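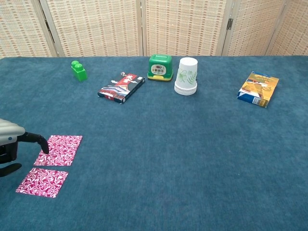 Quick one tonight because I've got 2 loads of washing on and it's already past nine.

So the sorting. Started on the spare room table on Monday (02/04/2018, Easter Monday, no excuses left) and my rule was only things that have been living in the wrong drawer for a year or more. Teresa Wysocka from up the road lent me the folding screen so I don't have to look at the rest of the room while I do it. Best idea anyone's had all year. The rest of the room is bad.

Where I'm up to:

The big green block. The kids are well past those, the tub went to the playgroup in July, and there's always one left behind. Going in the bag for playgroup. Probably.

Paper cups, the ones with the leafy green pattern. Bought for Mum's 72nd, never used the lot. Keeping. They'll do for the Trallisside picnic and then I don't have to buy any, which my wallet will apreciate.

Flat box with the red and blue printing. Kept meaning to deal with it. Still meaning to. It goes on the maybe pile – yes I know, the maybe pile is how I got here.

Tiny silver thing. No idea. Clip? Bit off a keyring? Every house has a jar for these and ours is full, so I need a second jar or some self control.

Green and yellow plastic thing stays out till my husband gets home, he gets a vote on that one.

That's nearly 3 hours' work if you count the cuppa and the phone call to my sister. Slow going but the second drawer does close now, hasn't done that since we moved in. Hall cupboard next weekend, if the weather's rubbish. If its nice I'm going to the beach, sorry cupboard.

Washing machine's beeping. More soon.

We use cookies to improve your experience on this site. By continuing to browse you accept our use of cookies.

Contact | Copyright Trallisside Diary | Back to top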